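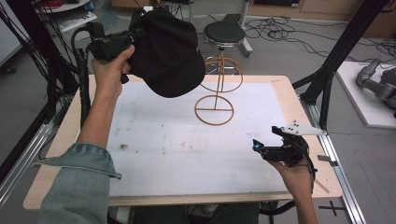 Black cap held above the white sheet, copper-brown wire stand on it.

Flirkcombe Soccer Ground
Pre-match safety inspection, first team home game
Inspection date: September 7, 2024
Capacity in force: 3,741

Marks used: OK, Fix before gates, Fix later, Closed. Anything marked Fix before gates has to be re-checked and signed again on the last page. Comments are from the morning walk unless they say otherwise.

1. Playing surface

1.1 Surface level, no holes or loose turf - OK
Divots from the midweek reserve game have been filled. The north goalmouth is thin but firm underfoot.

1.2 Sprinkler heads seated and covered - Fix before gates
Cover missing on the head nearest the away bench. Spare is in the equipment shed, second shelf. Re-check: fitted and level with the grass.

1.3 Corner flags upright, no sharp ends - OK

1.4 Line marking clear and even - OK
The touchline on the main stand side was marked twice and looks wide in places. Referee to be told on arrival.

1.5 Run-off area clear on all four sides - Fix before gates
Two training mannequins and a ball bag left behind the south goal. Re-check: moved.

2. Goals and nets

2.1 Posts and crossbar secure, tested by hand - OK
Both Drunex goals tested at each post. Slight movement at the left post, south end, same as last season and no worse.

2.2 Nets fixed, no hooks exposed - OK
Clips replaced at the north end. One tear low on the right side, tied up with cord. Will need a proper repair before December.

2.3 Portable goals locked away or chained - Fix before gates
The small goals on the practice strip were chained together but not to the fence. They can still be tipped in that state. Re-check: chained to the fence at both ends.

3. Benches and technical area

3.1 Bench shelters anchored - OK

3.2 Clear panels free of cracks - Fix later
Home shelter has a crack at the bottom corner of the end panel. Edge is taped. New panel on order from Paterson.

3.3 Water and ice in place - not checked
Kit staff had not arrived at the time of the walk.

3.4 Stretcher at the tunnel, straps complete - OK
The old stretcher is still hanging next to the new one. It has one strap missing and should be taken out of the building. This was noted last time too.

4. Main stand

4.1 Aisles and steps clear - OK

4.2 Seats fixed, none broken - Fix later
Row G, one seat back split. Seat taken out of sale and wrapped. Bolts in rows A to D tightened.

4.3 Handrails firm - OK
The rail by the press seats was loose in the preseason inspection. It has been rebolted and holds.

4.4 Step edges painted and visible - Fix later
Paint is worn on the lower steps, mostly on the left side going up. It can wait for a dry week.

4.5 Roof, gutters and lights, from ground level - OK
Leaves in the gutter over the ticket office. No water coming through.

5. East terrace

5.1 Crush barriers sound - OK
Push test certificate is in the office file and is in date.

5.2 Surface free of loose concrete - Fix before gates
Small pieces had come away at the back near the floodlight base. Swept up, and the spot coned and taped off. Re-check: tape in place, steward briefed to keep people out of that corner.

5.3 Rear bank - Closed
The grass bank stays closed for the whole season. Fence checked along its full length.

6. Gates and exits

6.1 All exit gates open fully from inside - OK
Gate 4 drags on the ground but opens with one hand. Hinge greased.

6.2 Exit routes clear to the street - Fix before gates
Delivery van parked across the route from Gate 2. Driver asked to move it. Re-check: gone. Please keep that stretch coned from the morning onward.

6.3 Turnstile counters set to zero - OK
Match the counters against the control room sheet at kickoff and again 30 minutes later.

6.4 Away section turnstile - OK
Allocation is 100 tickets, so one turnstile is enough. The second stays locked but a steward holds the key.

7. Fire, power and lighting

7.1 Extinguishers in place and in date - OK
The one in the snack bar had been put behind the fryer. Back on its bracket.

7.2 Floodlights, all lamps lit - Fix later
One lamp out on the northeast tower. Light on the field is still above what the league asks for.

7.3 Emergency lighting test - OK
Ran for 60 minutes on battery in the main stand.

7.4 Public address heard in all sections - OK
Faint in the restrooms under the stand - turn that speaker up before the next game.

7.5 Cables covered where people walk - OK
Rubber matting laid at the TV position.

8. First aid

8.1 Room unlocked, clean, hot water running - OK

8.2 Defibrillator showing ready light - OK
Pads are in date. Spare pads are not in the case and were found in the desk drawer. Returned to the case.

8.3 Ambulance bay clear - OK

Carried over to next inspection: net repair at the north end, Row G seat, shelter panel, step paint, northeast lamp, old stretcher, restroom speaker.

Result: ground may open. Item 3.3 to be checked by the kit staff and reported to the control room before the gates open.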